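Fault investigator wanted, home robotics (fixed term)
Skolludberg – Reliability Group
Posted September 7, 2023
Location: Gumport workshop, on site
Contract: 5 months, full time
Reports to: Ovidiu Preda

We are hiring one person to find out why our Cleno arm keeps moving after it has been told to stop. It did this 57 times between the start of June and the day we pulled it from home trials. The supplier of the control software says the cause is operator error. We have read their report twice and we don't believe it. We don't fully believe our own report either, which blames the wiring.

The known facts are short. On a stop command the arm should hold position. In the logged cases it carried on with its last motion, sometimes for a moment, sometimes until somebody cut the power. In 2 of those cases it pressed into a person's forearm. Both people were bruised and both have been asked for their own account, which you will be given in full. The arm now runs only in our own workshop, at reduced force, with a second person holding the cutoff.

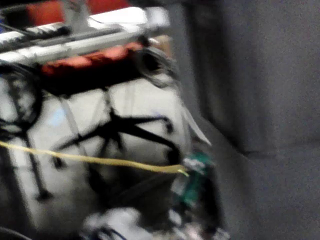

You will start with the logs. Emilian Olteanu has sorted them by joint, by task and by length of overrun, and he will tell you that the sorting proves very little. A firmware update called Pascu was supposed to have fixed the fault. It passed its bench tests and the arm overran again the same week, so please don't arrive planning to install an update and write it up.

The work:
Reproduce the fault on demand, or show why it can't be done
Check the stop circuit separately from the software stop
Go through cable routing and connectors at every joint
Review our test plan and say where it is weak
Write one report, in plain words, that the trial households will also get

You should have:
At least 5 years of hands-on fault finding on machines that move near people
Comfort with a scope, a meter and somebody else's code
A record of telling an employer something it did not want to hear (we will ask about this)

A degree is fine and so is none. Experience with machine learning is not needed. We have had plenty of offers to predict the fault and would like to understand it first.

The report belongs to you as much as to us. If we change a finding, your version goes out beside ours, and that is written into the contract.

To apply, send a resume and one page on a fault you got wrong the first time. Please leave out the cover letter. Interviews take half a day and include time at the bench with Emilian.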